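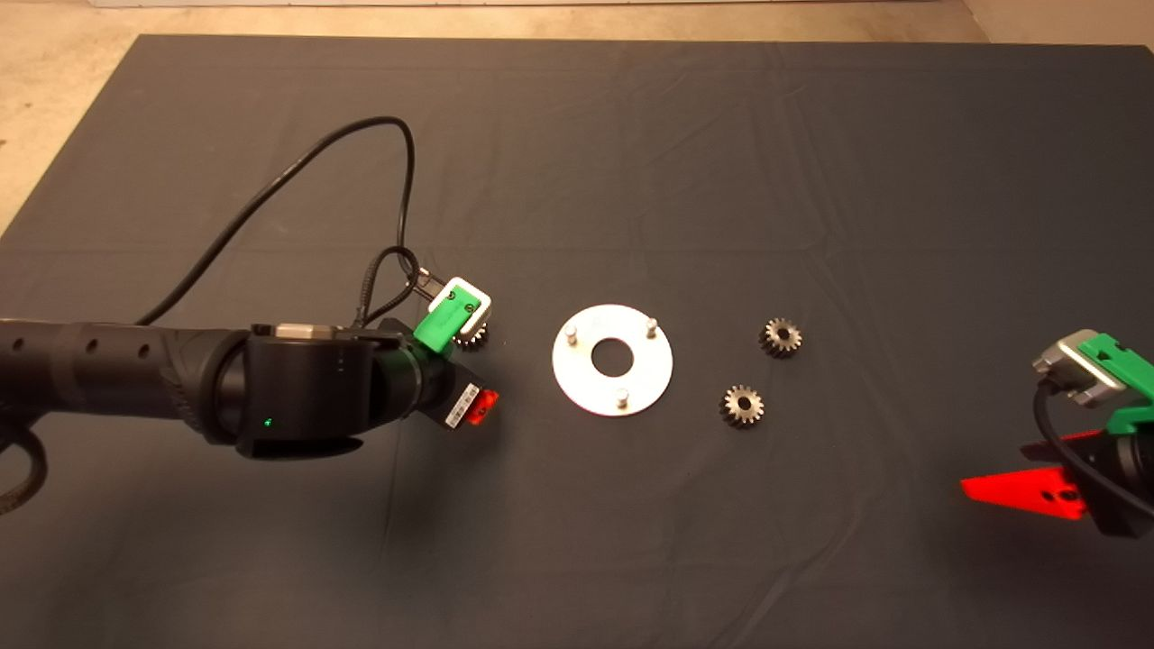
Progress report to the Abernathy fund, gear assembly work
15 April 2025
Prepared by Radoslava Koubek

Status of the fault

At the end of the last period we told you the dropped-gear problem was solved. I signed that report and I would not sign it again. The left arm is still letting go of gears before they are seated on the pins, and the fix we described, a firmer grip setting, has moved the problem to a different part of the job.

We ran 758 placements this period. The task was the same throughout: pick up a small spur gear from the cloth, carry it to the round plate, and lower it onto one of the three pins. In 58 of those runs the gear left the gripper early. Most of the drops came in the last stretch, when the bore touched the top of the pin slightly off center and the arm kept pushing.

The supplier, Medurach, says this is a calibration matter. I have my doubts. We calibrated both arms by their procedure before the first 220 runs and again after them, and the second calibration made no difference anyone here could find in the logs. If calibration were the cause, I would expect the drops to bunch up late in a session, as the arm drifts. They don't. They show up in the first few runs as often as in the last.

Annelore Hinrichs thinks the cable is to blame. The thick one on the left arm has to loop up and over to reach the wrist, and she believes it drags on the wrist in certain poses. It is a better guess than Medurach's, but so far it is a guess. She tied the cable back for one short session and saw no drops, and I have asked her not to read much into that.

Safety

One event needs to be on record. After a drop, the left arm went on with its lowering move and pressed the empty gripper against the plate. The force limit should have stopped it. It did not, and the operator used the stop button. There were no injuries. A finger was bent and has been replaced.

The software log shows the force limit as active for that whole run. Either the log is wrong or the limit doesn't do what we were told it does, and I don't like either answer. Until we know, no one reaches over the cloth while the arms have power, including to pick up a loose gear. This has slowed us down and will keep doing so.

Spending

Replacement parts and the extra calibration visit came to $685. I have disputed the visit with Medurach.

What we plan next

We will test the force limit by itself, with no gear in the gripper, before any more placements. After that we will repeat the cable test with enough runs to mean something. The Plorker demonstration is still set for August. I can't promise that date, and I would ask you not to announce it yet.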